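Gollex Handgreifer, Bausatz – Erfahrungen nach drei Wochen

Vorweg, weil oft gefragt wird: nein, kein fertiges Gerät. Ein Beutel voll Druckteile, Schrauben, Messingeinsätze, Anleitung als PDF. Greifer zum in der Hand halten, mit Kamera dran. Man macht die Bewegung selbst vor, der Arm soll sie später nachmachen. Den Arm (bei mir ein alter Dai, sechs Achsen, zu Hause auf dem Werktisch verschraubt) muss man extra haben.

Gekauft bei Vimthorpe, Lieferung ging schnell. Karton etwas eingedrückt, Inhalt ok. Eine Schraube zu wenig, dafür zwei Unterlegscheiben zu viel. Geschenkt.

Zusammenbau

Ein Abend, wenn man Gewindeeinsätze schon mal eingeschmolzen hat. Sonst eher zwei. In der Anleitung steht Lötkolben auf "mittel", was soll das heißen? Hab erst an einem Reststück geübt, würde ich jedem raten. Mein erster Einsatz saß schief, mit einer Schraube drin nochmal warm gemacht und gerade gedrückt, hält. Insgesamt 16 Schrauben, alle Innensechskant, Schlüssel liegt bei, taugt aber nichts. Eigenen nehmen.

Druckqualität gut. Matt, schwarz, keine Fäden. Ein Loch musste ich nachbohren, sonst wäre die Schraube nicht durchgegangen. Bild 7 und Bild 8 in der Anleitung sind vertauscht, das hat mich eine halbe Stunde gekostet.

Der Abzug ist anfangs hakelig. Etwas Silikonfett an die Führung, dann läuft er. Steht nirgends.

Praxis

Mein Ziel war simpel: der Arm soll Kleinkram vom Tisch räumen. Klötze, Dosen, Schraubenpackungen. Klötze gingen am ersten Tag, da gibt es nichts zu meckern. Dosen auch, wenn man nicht zu hoch fasst.

Tüten sind eine andere Liga. Knistern, rutschen, klappen um. Man muss lernen, mit der Fingerspitze eine Ecke zu erwischen, und dann schwingt einem der ganze Rest trotzdem durch die Gegend. Und je schneller man ist, desto mehr Matsch im Bild.
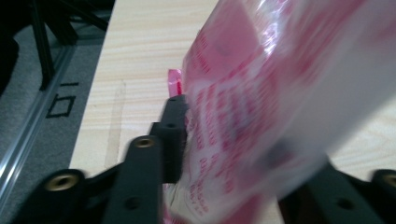
Zuletzt geändert: August 2019

Bei der bedruckten Tüte steht nur der kleine pinke Zipfel oben an der Spitze scharf, der Rest ist verwischt, vom Aufdruck ist nichts zu lesen. Die Finger und die Messingeinsätze dagegen sauber. Also langsamer schwenken! Lemlem Tufa aus der offenen Werkstatt hat das gleiche Set und zählt bei jeder Bewegung leise bis drei. Sieht albern aus, ihre Aufnahmen sind aber deutlich besser als meine.

100 Durchgänge hab ich für die Tüten gemacht, davon einiges wieder gelöscht. Nach dem Training packt der Dai glatte Tüten meistens, halbvolle selten. Ob das am Greifer liegt oder an mir, keine Ahnung. Vermutlich beides. Die Finger sind an der Innenseite für Folie einfach zu glatt, ich hab jetzt dünnes Moosgummi aufgeklebt, seitdem besser.

Handgelenk: nach einer Stunde merkt man es. Der Griff ist für große Hände gebaut, Lemlem hat ihren mit Fahrradgriffband umwickelt – nachmachen lohnt.

Software

Ploltus ist dabei, läuft bei mir unter Linux ohne Murren. Oberfläche hässlich, aber man findet alles. Nervig: bricht eine Aufnahme ab, ist die Datei weg, kein Zwischenspeichern. Ist mir 3 mal passiert. Support hat geantwortet, freundlich, "ist bekannt". Na dann.

Plus
Druckteile sauber, Ersatzfinger einzeln zu bekommen
Messingeinsätze statt Schrauben direkt in den Kunststoff, man kann oft umbauen
Software inklusive

Minus
Anleitung schlampig
Finger zu glatt für Folie
Kabel zu kurz, war nach 6 Tagen auch noch am Stecker locker
Abzug ab Werk trocken

Würde ich nochmal kaufen? Ja, schon. Wer nur feste Sachen greifen will, kann sofort loslegen. Für Tüten und Beutel gleich Moosgummi mitbestelen und Geduld einplanen. Punktabzug für die Anleitung und das Kabel, vier von fünf.

Nachtrag: Vimthorpe hat das Kabel anstandslos ersetzt, neues ist genauso kurz.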